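Bench Notes, April
From the technical services desk

Static on plastic sample containers, and what it does to a weighing

Several of you wrote in after the last issue to ask why fine powders weighed into plastic containers give readings that creep for a minute or more after the door of the balance is closed. The short answer is static charge. The longer answer takes in the container, the air in the room, the surface the container sat on beforehand, and the order in which the operator does things.

Most clear plastics used for small containers are good insulators. When one is slid across a dry surface, pulled from a stack, or wiped with a dry cloth, charge moves between the two surfaces and stays where it lands. On a metal dish the charge would spread out and drain through the pan. On plastic it sits in patches. Each patch pulls on the walls and floor of the weighing chamber, and the balance reads that pull as weight. The error can have either sign. A container that reads heavy in the morning can read light after lunch.

Drift is the usual symptom. As the charge leaks off into the air, the pull weakens and the displayed value moves toward the true one. In humid air this takes seconds. In the dry air of a heated building it can take many minutes, and a reading accepted at the first stable signal will be wrong by an amount that cannot be recovered later.

Godelieve Postma ran a set of comparison weighings at the Kodavness lab over the winter. She used one container and one operator, and took 19 readings under each condition. With the container lifted straight from a stack of the same type, the spread was 9 mg. With the container left standing on a grounded mat for 3 minutes, then lifted without sliding, the spread fell below what the balance could resolve. The container was the same in both cases, and so was the load of 200 mg. Her worksheet is in the shared methods folder under "static, small vessels."

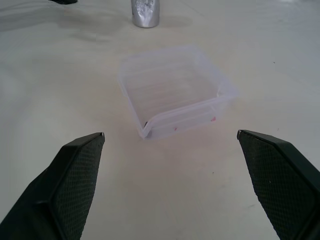
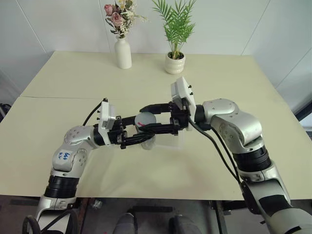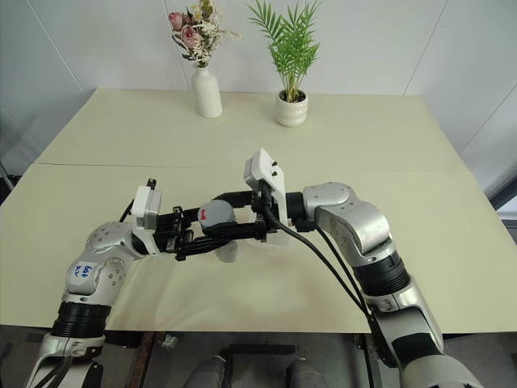 Robot grippers at the table. The first picture includes a clear plastic container with an open top.

Humidity is the first thing to check. Below 40 percent relative humidity, expect trouble with any plastic container. The room sensor by the door is of limited use, as the air inside a draft shield warmed by the balance electronics is drier than the air at the door. Put a small probe inside the shield overnight and read it before work starts.

Handling comes second. Pick the container up and set it down. Do not drag it. Nitrile gloves charge plastic readily when they are dry, so use tongs with conductive tips or a grounded carrier for loads under one gram. Clothing matters more than most people expect, and a fleece jacket near an open draft shield will shift a reading by itself.

Ionizers come third. The bar type works well if it is kept clean. Dust on the emitter points lowers the output on one polarity first, and an unbalanced ionizer will put charge onto a neutral container. Clean the points monthly with alcohol and a lint-free swab, with the power off. Cornel Husar has written a one-page balance check that needs only a charge plate and a timer. Ask him for the current version, as the one on the wall in the Meijer building has the wrong decay limit.

Fan ionizers are a poor choice for light powders. If one must be used, treat the empty container in the airstream, switch the fan off, wait for the display to settle, and then add the powder.

For routine work, the following order has given the best results so far. Stand the container on the mat. Treat it with the bar ionizer. Place it on the pan and close the shield. Tare only after the display has held for 30 seconds. Add the powder with a metal spatula, close the shield, and record two readings 30 seconds apart. If they differ by more than the stated repeatability of the balance, discard the weighing.

Grounded mats can be ordered through Provonia stores under the Rerero job code. Replacement ground cords are stocked separately and should be tested on arrival.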